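Bedroom tidy-up in sim: 2000 demos in and I'm hooked (long post, sorry)

Posted by plaidpilot

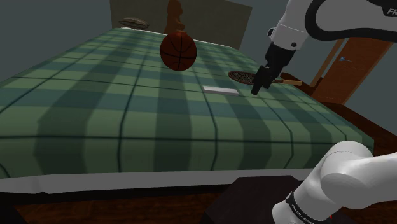 So I've finally got a full set together for the bed-clearing task and I wanted to share how it went, partly to brag and partly to get torn apart before I start training on it. For anyone new to my posts, I'm working alone in my spare time on a simulated Franka, and the goal is one policy that can take an instruction like "pick up the tennis racket" and do it with other stuff lying about on the bed.

I recorded 3085 attempts by teleop and kept 2000. The rest went in the bin for the usual reasons - dropped objects, wrong grasp, me sneezing. I drive it with a cheap six-axis mouse through a little tool I wrote called Grarkley, which saves joint positions, gripper state and two camera views. It's ugly, but it hasn't lost an episode yet!

The racket was by far my favourite. It's long and flat and it punishes a lazy approach. If you come down on the strings you get nothing. If you grab the far end of the handle the head swings round and sweeps everything else along with it. What worked for me was going for the throat, fingers straight down, then a short lift before moving sideways. Once I had that in my hands I could do 33 in a row without a miss, and I did a small dance in the kitchen.

Happy to answer anything. Tell me what's wrong with it.

---

ottertail_9 wrote:

This is great, and 2000 clean ones by hand is a serious effort. My wrist hurts reading it.

Since you asked to be torn apart: why did you bin the failures? You've got over a thousand attempts where something went sideways and those are the states your policy is going to end up in on day one. If every demo is a perfect grab at the throat, what does it do when it's two centimetres off?

---

plaidpilot wrote:

Fair question. I binned them from the training set but they're still on the drive. My worry is that plain behaviour cloning will happily learn to drop things if I show it drops.

---

ottertail_9 wrote:

It will if you feed in the whole episode. Cut them. Keep the part where you notice you're off and fix it, and throw out the part where you got into trouble. I did this for a drawer task and the recoveries were worth far more per minute than the clean runs.

---

Ravinder Gauthier wrote:

I'm going to disagree with ottertail a bit. Trimming failures by hand is slow and you end up making judgement calls at eleven at night that you can't repeat the next day. I'd sooner record recoveries on purpose. Start the arm in a bad spot, fingers beside the frame of the racket or too high over the handle, and drive it out from there. You know exactly what you have and the labels stay honest.

200 of those mixed into your 2000 would be my first try. You can knock them off in an afternoon.

Also, are you randomizing where the base sits, or is the arm always parked at the same spot by the bed?

---

plaidpilot wrote:

Ooh, I like the bad-start idea a lot. I can add a start pose picker to Grarkley tonight.

Base is fixed. Objects get shuffled, blanket colour doesn't, lights move a little. I know, I know.

---

kettle_and_loop wrote:

Blanket colour is the one I'd fix first, before any of the recovery stuff. You have a big green check pattern under everything. A network loves a grid like that. It can work out where it is from the squares and more or less ignore the object. I had a policy that was brilliant on one tablecloth and hopeless on the next, and I spent most of September blaming the gripper.

---

Ravinder Gauthier wrote:

+1 to the blanket. I'd forgotten to say it.

---

ottertail_9 wrote:

Not sure I agree it comes first. You can swap the texture and re-render from the saved states without driving a single new demo. Recoveries need a person. Do the human work while you're keen and let the computer do the blankets overnight.

---

kettle_and_loop wrote:

Only if the sim replays exactly. Does it? Mine drifts as soon as there's contact, and by the end of the episode the object is somewhere else.

---

plaidpilot wrote:

I'm storing object poses at every step as well, so I can set the state and render without running the physics again. Just tried it on a handful with a plain blue cover and they line up perfectly. This is the best thing that's happened to me all week!!

Next question while you're all here. How do you write your instructions? Mine are all "pick up the X". I've got a friend's phrase generator called Ramumness that spits out variations, but some of them are very odd ("obtain the sporting implement").

---

mossy_actuator wrote:

Lurker here, I do labelling for a living. Write them yourself, or get your family to. Show someone the start of the episode and the end and ask them what they'd have said to make it happen. You'll get "grab that racket for me" and "can you get the tennis thing off the bed", and that's how people talk. I'd take three of those per episode over any number of generated ones.

---

Ravinder Gauthier wrote:

Three per episode on 2000 episodes is a lot of favours to ask of your family.

---

mossy_actuator wrote:

Write them per object and layout, then share them across. Keep a few phrasings out of training altogether so you've got something to test on.

---

plaidpilot wrote:

Right, my list as of 8 May 2025: re-render with a pile of different covers, record 200 bad starts, collect phrases from whoever comes over for dinner. Base position I'm leaving for the next round, I want to see how far this one gets first.

Will post the training curves when I have them. If anyone wants the Grarkley source in the meantime, message me - it's a mess but the README is decent.

---

kettle_and_loop wrote:

Yes please to the source. And hold out one whole blanket for testing, don't just split by episode!

Contact the moderators | © Clellano Forums | Back to top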